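Visit report: Tradine stone works, July

The Wednesday tour at Tradine starts at the unloading bay at the back of the site, and visitors are asked to arrive in closed shoes. Ear protection is handed out at the gate. Our group was led by Grethe Bjarnason, who runs production planning, and joined after the first hall by Baldur Laxdal from the finishing line.

Tradine processes granite and a smaller volume of quartzite for kitchen and bathroom work. Raw slabs arrive by truck on A-frames and are logged by block number, so that two slabs from the same block can be kept together for jobs with a visible seam. The yard held slabs from 76 blocks on the day we visited. Storage is outdoors under a roof with open sides. Bjarnason said frost is a minor problem for dense granite and a larger one for the resin-filled material, which is moved indoors in October.

The first hall contains two bridge saws and a waterjet. Straight cuts go to the saws. Sink openings, radiused corners and anything with an inside angle go to the waterjet, which is slower but leaves less stress at the corner. The older saw has a Plaller blade monitor retrofitted to the spindle. It logs motor current and flags a blade for dressing when the load drifts. Before it was fitted, blades were dressed on a fixed schedule, and according to the operators some were being dressed well before they needed it.

Process water is collected in floor channels and run to a settling tank. The plant recovers 81 percent of it. The sludge is pressed into cake and sent to a road base contractor. We were shown the filter press but it was down for a cloth change, and I can't comment on noise or cycle time.

Edge profiling and polishing take place in the second hall. The line runs through a series of heads with progressively finer abrasive, and the operator checks gloss with a handheld meter at three points along each edge. Pieces that read low are sent back two heads, not to the start. Laxdal keeps a rack of rejected offcuts for training — chipped arrises, burn marks, a miter that opened during curing — and this was the most useful stop of the tour. 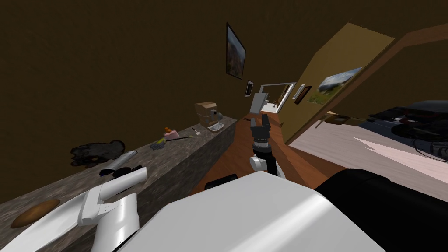
Color is the hardest thing to specify in granite, and Laxdal spent 15 minutes on it. A small sample chip says little about a full run, particularly in mixed-grain material where the dark mineral clusters. Tradine asks customers to approve the actual slab under two light sources. Speckled gray-brown stone, as on the long countertop shown against a dark brown wall, is a common request for open kitchens with wooden floors, and he advises looking at it next to the wall color before signing off. A brown wall can make the gray in a sample read cooler than it did in the yard.

Sealing was covered briefly. The plant applies an impregnator called Lerkimia to the more porous stones and leaves the densest granites untreated unless the customer asks. Malou Bundgaard from our group asked about reapplication intervals. The answer was a water drop test once a year and no fixed interval.

The minimum charge for a custom template is 500 kroner, deducted from the final invoice. Templates are kept for two years. Parking is on the north side of the building, and the tour does not include the showroom, which has separate hours.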